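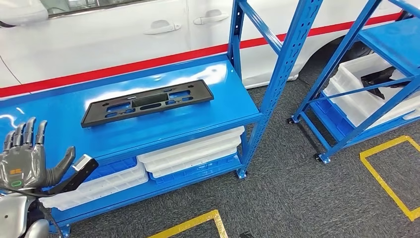 Blue shelving on one side, blue shelving on casters on the other, and a white car parked in the background.

Watching Sernlow Wrestling: your questions, my answers

I run this page by myself between shows, so if something's out of date, email me and I'll get to it!

What time does the weekly show start?
The stream goes live at 7 PM Eastern and the first bell is usually ten minutes after that. West Coast folks, yes, that means 4 PM for you. I know, I know. The replay goes up the same night, usually before midnight.

Can I watch without a subscription?
Sort of. The opening match streams free every week, and then you need a pass for the rest. Monthly passes come with 2 screens, so you can split one with your brother like I do.

Why did the Aquino ladder match get moved?
It was meant for the April show, but Danai Karras hurt her knee in training and the doctor wanted her off it for a few more weeks. She's cleared now and the match is back on for May, against Oliwia Sadowski (my pick, don't yell at me).

How big is the Stustcombe hall?
It holds 900 for wrestling. The floor seats go first, but I like the balcony on the left side, where you can see the entrance ramp and the ring without craning your neck.

Do old shows stay up?
Everything from the Kornholm years on is in the archive. A few early ones have the entrance music muted, and the sound on the very first tag tournament is pretty rough, but the matches are all there.

My stream keeps freezing, what do I do?
Drop the quality one notch and reload the page. If you're on a smart TV, close the app all the way and open it again. Still stuck? Send me the name of your device and the time it froze, and I'll pass it on to the stream crew.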